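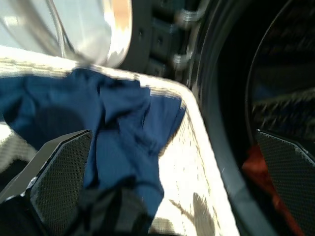

I run the laundry room at Olero, and this is my readme for the loading clips we've been collecting since December. Most of us thought the arm was coming for our jobs, so let me tell you how the days go now! The arm does the loading on one washer, one piece at a time, and it's slow with anything soft. A crumpled blue cloth draped over the steel rim with a gripper finger on either side is pretty much what I look at all shift (and yes, I dream about it).

What's in here: 1,499 clips, all from the wrist camera. 209 of them are marked "help", meaning one of us stepped in. Please don't throw those out, they're my favorites and the Goren folks use them the most.

What changed for us: less bending, which my back loves. More standing around watching, which it doesn't. We used to talk over the machines while we loaded, and now two people are on folding and one is on the stop button, so the talk has thinned out. Pay stayed the same. We did ask.

Known problems
- The steel goes bright white in a lot of clips.
- Dark laundry in a dark drum is hard to make out.
- The first 50 clips have no notes, we hadn't settled on a form yet.

Notes are typed by whoever is on shift, so spelling varies. Last updated 21 July 2025.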